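ok so we're redoing the tables before we open in February and I have opinions, thread

first up, placemats are gone. the timber is too nice to cover. oiled the lot last night, 2 coats, hands still smell like it

cutlery - fork and spoon both on the left, orange handles. Helju Lill says it's wrong and her nan would walk out. her nan is welcome to a burger

black plates stay. yes they show every crumb. dont care

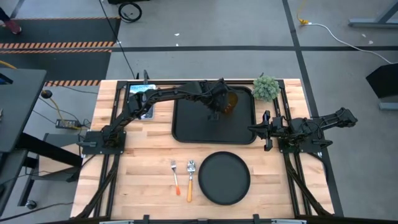

black plate, orange fork, tray up top, little green plant

the tray is for shared stuff, sits above the plate so you can reach over. amber cups go on it too, keeps the rings off the wood

plant goes right at the corner of the tray. tried it dead centre and you couldnt see who you were talking to

still need napkins. Gustik wants 95 bucks for a box of 600 - fair?? or am I being had

Aravind Rodrigues reckons go dark green. I was thinking rust, to match the handles. colour people pls weigh in, ordering by 4 this arvo

also does anyone know how to get oil out of jeans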